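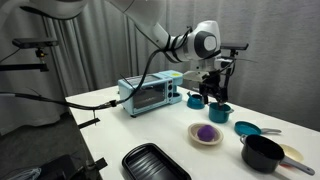 Slide 1. Toy kitchen bench, two-finger gripper over the teal pot.

Speaker notes, "Two Grippers, One Kitchen"
Plotora users meeting, Jun 7, 2026

Start with the picture up. Let people look at it before talking. Point out the wrist camera on its bracket, then the fingers at the rim of the pot. Most of the talk is about that spot.

Say what we compared. Same arm, same controller, 2 grippers: the Stesis two-finger and the Barajas two-finger. Each one got 400 attempts on the same set of toy kitchen tasks. Pultside did the scoring, so we did not grade our own work.

Pot task. The fingers have to go in over the rim, close on the wall and lift. Stesis did it 70 percent of the time, Barajas 60. I expected a bigger gap. Most of the misses on both were depth errors -- the fingers stopped too high and closed on air.

Ball task. Pick the purple ball off the plate. The raised rim matters if you come in at an angle, so we came straight down. Both grippers were fine here. Don't spend long on it.

Pan handles. Skip if short on time. The question that always comes up is whether to grip the handle or the edge of the pan. We gripped the handle. The black saucepan has a long one and it tended to swing when lifted, with either gripper.

Cameras. Wrist camera plus a second one on a bar at the side of the table. With the wrist camera alone, pot scores dropped for both grippers. I don't have a clean number for this yet -- say so if asked.

Cables. Ours are zip-tied along the outside of the arm. Leave slack at the wrist. We tied them too tight the first time and lost an afternoon to a camera that kept dropping out.

What we would change: softer finger pads on the Barajas, and a slower final approach on both. The slower approach gets tested in July.

Oven door results are not in this talk. If someone asks, the runs are not scored yet.

Leave slide 1 up again for questions.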